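Category: Project News / Reports to Our Supporters

Print this page
E-mail this page

Toy Library and Repair Corner, Stondetti — Progress Report for the Second Period

Prepared by Kalliopi Kontogiannis for the Kyriakidis Fund

Dear Mr. Mavromatis,

With this report I would like to inform you of the work we did from March until the end of September. The report follows the order of the work plan which you approved, except that I have put the repair part before the school visits. The detailed receipts were sent to your office separately by Magdalini Chatzigeorgiou.

1. Opening hours and lending

The library in Stondetti is open four afternoons per week, as we promised in the plan. In this period we made 606 loans. In the first period we did not keep a good record, so I cannot give you a fair comparison, and I prefer not to guess. Now every loan is written in one book at the desk and copied to the computer in the evening.

The families borrow mostly the puzzles, the building sets and the board games for children under ten. The large outdoor toys are borrowed less than we expected. They are heavy and many of our families come by bus. We tried to lend them for a longer time, three weeks in place of two, and this helped a little in June and July. Two grandparents asked if we could deliver, but we have no vehicle and I had to say no.

Late returns were a problem in the spring. Efthymia Psarras now calls the families in the evening, between six and seven, when people are at home. We do not charge a fine, and I would like to keep it like this also in the next period.

2. Repairs

The repair corner started in April, one month after the date in the plan. The delay was from our side. The room needed a second electric outlet and the electrician came late. Rafail Kouris leads this work. He was a cabinet maker for many years and he is patient with people who have never held a file before.

Some 60 toys were repaired and returned to the shelves. Most of the damage is simple: a missing wheel, a broken hinge on a box, paint which has come off. For toys that go in the mouth of small children we do not repaint at all. We sand them and leave the wood plain. Rafail wrote a short sheet on this matter, and it hangs near the sink.

The glue that we bought first was not good. It became yellow and the joints opened again after some weeks, so a number of animals came back to us without legs. We changed to another one from the shop Cloleck, which costs more, and I have moved a small amount from the line "Printing" to the line "Materials" to cover it. I hope you can accept this change. The total of the budget stays the same.

We also received boards left over from the furniture workshop Hotik, at no cost. They are clean pieces and Rafail cuts them to make new lids for the game boxes. The dust is still a difficulty. We sweep after each session and open both windows, but in winter this will be cold for the participants, and I come back to this point in section 5.

3. School visits

The plan was for five school visits and we did 5. Each class stayed one hour and a half. The children chose a game, played it in small groups and then explained the rules to another group. The teachers told us that the explaining part was the most useful one, especially for the children who are still learning the language of the school. I can understand this very well from my own experience.

One visit had to be shortened, as the bus arrived late and had to leave on time. The school has asked to come again and we have offered them a morning in November.

4. People

Magdalini continues with the accounts and the orders. Efthymia works at the desk and with the families. Rafail had planned to stop in the summer, but he agreed to continue until the end of the grant — this was a great relief for me. We looked for a second person for the repairs and spoke with 2 candidates. One accepted and will begin after the holidays.

5. What we ask for the next period

We would like your permission to buy a small dust extractor with the money that remains in the line "Furniture". Magdalini has collected the offers and she can send them this week. We would also like to open one morning in the month for parents with babies, who have asked for it many times. It needs no additional money, only a change in the hours of Efthymia, and she has agreed.

The catalog with photos is not finished. Around half of the toys are in it. I had written in the plan that it would be complete by September and I am sorry for this. My new date is January, and I think it is a realistic one.

If you wish to visit us, the best time is after four o'clock, when the families come.

With kind regards,
Kalliopi Kontogiannis
Toy Library and Repair Corner, Stondetti

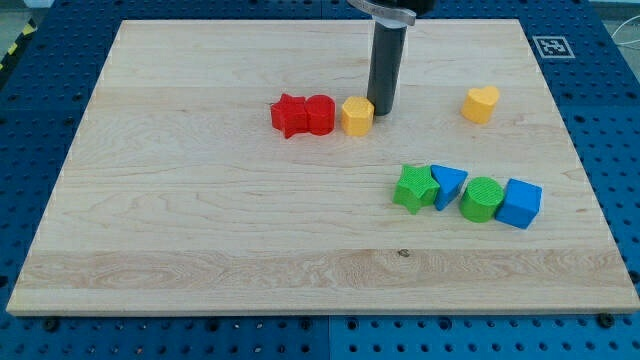

P.S. Magdalini asks me to add that the bank statement for August was missing from her envelope. She will send it together with the offers for the extractor.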